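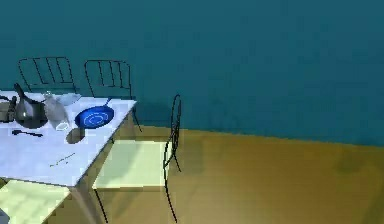

Section 5. Checking the Dining Room Before the First Run

Complete this section before connecting the Teltosar arm to the bench supply. All steps are carried out in the Okau simulator on the workshop computer. The arm remains switched off and locked at the base.

Before you begin

You will need the room file, the object list, and a member login for the Rudcombe workshop. Allow roughly 16 minutes for the first load. Later loads are shorter, as the surfaces are stored on the computer.

5.1 Loading the room

1. Start Okau and select Rooms, then Dining.
2. Wait until the status line reads Ready. Do not move the viewpoint while objects are being placed.
3. Enter 1,002 in the seed field. Members who share results must use the same seed.
4. Open each saved viewpoint in turn and compare it with the room plan.

Note: A viewpoint may load without the table in view. Record the viewpoint name, select Aim, and enter the table as the target.
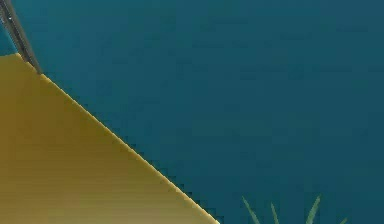 Figure 5-2. Viewpoint without the table. Green plant tips at the lower edge.

5.2 Checking the objects

1. Select the table viewpoint and turn on Contacts.
2. Confirm that every object on the list rests on a surface. Objects may be placed on the chair seats as well as on the table.
3. Select any object that overlaps another and press Settle. Repeat until the overlap warning clears.
4. Save the layout under your own name – the shared layout must not be overwritten.

Caution: Do not copy grip force values from the simulator to the arm. Set them on the bench, using the procedure in Section 7. 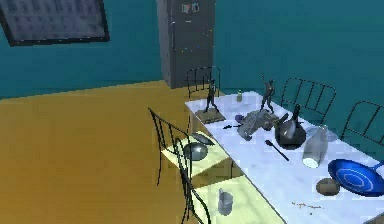 Abdelghani Benkirane has asked that one point be added to these steps: the Mac Giolla wrist adapter makes the arm longer, and a layout saved with the plain wrist will report the wrong reach. He recommends entering the adapter length first and checking the contacts again afterward.

Members using the adapter shall therefore complete the following steps before continuing.

5. Open Arm, then Wrist, and select Adapter.
6. Enter the length stamped on the adapter body.
7. Return to step 1 of this subsection.

5.3 Checking the open floor

1. Select the far viewpoint and turn on Base Path.
2. Confirm that the path from the start mark to the table crosses no furniture.
3. If the path is shown in red, move the start mark and run the check again.
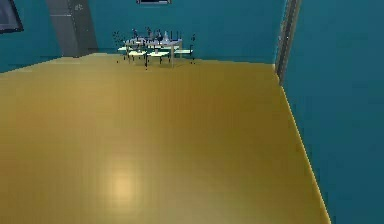
Figure 5-4. Far viewpoint, with the table and chairs at the back wall.

4. Close Okau and sign the bench log. The arm may then be unlocked as described in Section 6.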